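# Recording demonstrations with the hand-held grippers: FAQ

Zosisard table-setting project, January 2018. Send corrections to Abrehet Ayele.
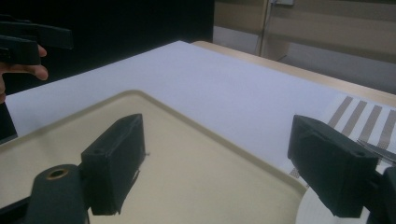
**Do I need any experience with robots?**
No. You do the task with the grippers in your hands, and the arm learns from the recordings later. Most people are comfortable after 25 practice runs, and those are thrown out.

**One gripper or two?**
Two for anything involving the tray. Single-gripper tasks are marked with an S on the task sheet.

**How fast should I move?**
Slower than you would at home. Avoid stopping dead in the middle of a reach – the model tends to copy the pause.

**I dropped the fork. Should I start over?**
Keep going if you can pick it up with the gripper. Recoveries are useful. If it lands on the floor, end the run and mark it "D".

**Can I help with my fingers?**
No. The arm has no fingers, so a run with a bare-hand assist can't be used.

**How many runs make a full set?**
100 good ones per task. Kidus Woldegiorgis checks each set before it goes to training, and you may be asked to redo a few.

**Why not drive the arm by remote control?**
We did that until July. Gerardo Macaraeg still uses remote control for the heavy-pan tasks, where the feel of the arm matters. For light items it took more than 140 seconds a run, and people got tired.

**The finger pads look worn. Is that a problem?**
Scuffs and lint are fine. Tell Ebise Gebremichael if a pad is loose or starts to slip on metal.

**Where do my files go?**
Into the Clolter folder with your initials. Don't rename them – the upload script reads the original names.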